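The Nine Rules of the Salminen Kitchen

The binder came in the mail from Jisidholm, in April, with my name spelled wrong on the front. Inside were nine rules for how a two-armed robot should behave in a person's kitchen. Purnura had written them, Gretier was going to sign them, and my job was to stand in the kitchen and say whether the robot did what the binder said it did.

I have read a lot of binders. I used to check forklifts, then elevators for a while, then forklifts again. A binder is what a company writes after it has decided what it already does. You can usually tell by the word "appropriate." I found it on the first page and kept a tally on the inside cover until I got bored.

The kitchen was in an apartment on Salminen, four flights up, and it looked like a place where people cooked. I had expected a lab with a fake sink. There was a gas stove, a white counter and a fridge set up on a wooden rack, which put the bottom of the door a good way off the floor. The rules had nothing to say about fridges on racks. They said "standard appliance installation" and left it there.

"Does it know the fridge is up on something?" I asked.

The engineer from Purnura said it knew where the fridge was.

"I asked a different question," I said.

She wrote that down, or wrote something down.

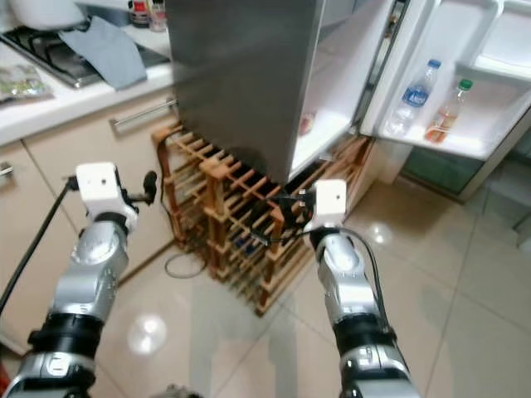
Rule One: The Robot Shall Keep a Clear Floor

I got stuck on Rule One for most of the morning. The binder said that before any task, the work area would be "free of trip hazards, including but not limited to toys, rugs and pets." I asked if it was limited to other people's trip hazards. There was cable on the tile by the rack, coiled up, and it had not come from a toy.

The engineer said cables were covered under Rule Six.

Rule Six was about cables. It said they should be "managed." I asked who was managing these and she said they were routed, and I asked where to, and she said to the arms. I have had this same talk about forklift chargers. A cord on the floor belongs to everyone, so it never gets picked up, and then a man in socks comes around the corner with a tray.

She offered to tape it down. I told her to leave it, because I wanted to see the robot the way a customer would get it, and customers don't own that kind of tape.

Rule Two: The Door

Rule Two said that the robot would not hold a refrigerator open longer than it needed to. I liked that one when I first read it. My mother had the same rule. Then I noticed that it did not say who decided how long was needed, so I asked, and the answer was the robot.

We ran it. The arms went out, the door came open, and the robot stopped to think. I don't know what else to call it. The motors hummed and the fridge hummed back. I had brought a kitchen timer with me, the cheap kind you twist, and I set it on my knee. It went off before anything came out of the fridge.

"It's being careful," said the engineer.

"So it's inside the rule?"

"It used the time it needed."

I wrote in the margin: Rule Two cannot be broken. A rule that can't be broken is decoration, and I have failed elevators for less. She asked to see what I'd written and I showed her. She read it, and she looked at the robot with an expression I have seen on the parents of piano students.

Rule Three, Which Was My Favorite
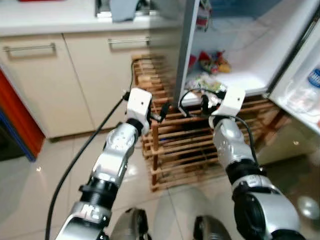

The binder had a sentence I came to hate, and it was the first line of Rule Three: "The robot shall treat all items with appropriate force." That was the whole of it, apart from a footnote. The footnote sent you to a table, and the table gave you numbers for a can, a jar, an egg and a sealed bottle. They had run 3,000 grips to fill in that table, and the engineer was proud of it, and I don't blame her. But the thing the right gripper was going for that afternoon was a crinkly clear plastic bag with something green and white in it, and a bag was not in the table. A bag has no edge you can trust. Squeeze it where it's full and you bruise what's inside, squeeze it where it's empty and you've got a handful of plastic and a false sense of how things are going. Meanwhile a thin black wire looped out in front of that same gripper, which put it closer to the food than any part of the robot mentioned in the rules. I asked whether appropriate force applied to the wire too. She said the wire was not an item.

We argued about that for some time. My position was that anything that can snag on a shelf is an item. Her position was that the wire was part of the robot and so fell under Rule Eight, "Integrity of the System." I turned to Rule Eight. It said the system should have integrity.

"Who wrote this one?" I asked.

She looked out the window. "There was a deadline."

That was the first thing she'd said all day that I fully believed, and I started to like her.

Lunch

We ate on the landing, because Rule Five said no food for staff within reach of the arms, and I wasn't going to be the one to break a rule I might have to pass. She had soup. I had a sandwich I'd been carrying since the train.

She asked what I would put in the binder if it were mine. People ask that when they're tired of you. I said I'd throw out the word "appropriate" and put in numbers I could check with a tape measure and a twist timer. I'd say how high a wire may sit off the wrist. I'd say what the robot does when it meets a thing it has no number for, and the answer would be that it stops, closes the door and asks.

"People won't buy one that asks," she said.

"Then they'll buy one that guesses. Does the box say that?"

She blew on her soup. Down below, somebody was trying to get a stroller through the street door, and we both listened until they managed it.

What I Sent to Gretier

I passed 2 of the nine. Rule Five, on the grounds of the landing, and Rule Four, about the stop button, which I pressed more times than she wanted me to. It worked every time. I put that in the report in plain words. A stop button that works is worth more than a hundred pages, and I was sorry the report form gave me only one line to say it on.

The other seven I sent back. Gretier called to ask if I could see my way to a conditional pass, the way the last checker had on the earlier draft. I hadn't known there was a last checker. I asked to see that report, and they said it would be appropriate to wait.

A new binder came 6 weeks later, dated 2025-06-04. My name was right this time. Rule Three had a line for bags, with a number next to it, and I went and got my coat.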